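Nastellow project, data collection group
Minutes of the February meeting, 10.00

Present: Kenneth MacBrayne (chair), Līga Juška (minutes), operators from both shifts.
Apologies: none.

1. Minutes of the last meeting
Agreed, with one spelling corrected.

2. Episodes recorded
Līga reported 122 episodes of the hanger task since the last meeting. Of these, 116 have been passed for training. The rest are held back until the labels have been checked — two operators had used different names for the same step.

3. Hanger task
The group talked about when an episode should end. Kenneth wants the operator to hold still at the end, with the shirt on the hanger, before pressing stop. Līga asked that the hook be left in view of the head camera wherever possible. 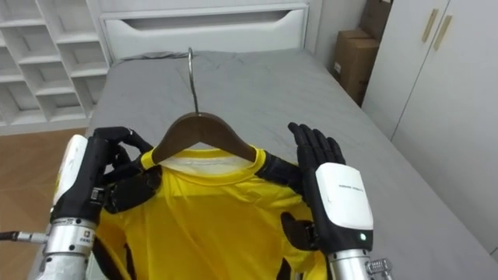
Hanger task, yellow T-shirt, bedroom set. Left hand gripping, right hand open.

It was agreed that grasps on the left and right shoulders will be labelled separately from now on. Older episodes will not be relabelled unless Zavville asks for it.

4. Garments
More plain shirts are needed, and some with long sleeves. Kenneth to order. Shirts with buttons were put off until the spring.

5. Any other business
The upload to Chala stopped twice overnight. Līga to raise it with them.

Next meeting: same room, 10.00.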